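Prarkano Study Rooms: progress report to the Fandetti Fund
25 April 2019

The grant of 3,000 pounds was paid in full and over half is spent. All 15 desks are in place. Desk sets are now being put together, and work on the first table is under way. 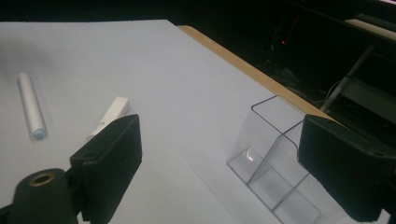 Marker and clear holder on the white tabletop.

The clear holders came from Drokton and were 2 weeks late. We chose the divided kind so that pens stay upright. Mak is supplying the pens, and 3 boxes are still to come.
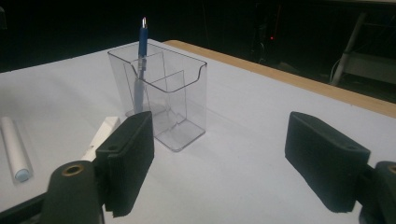
Clear holder with a blue pen in the rear compartment.

Remaining spend is on lamps and shelving. We expect to open in July.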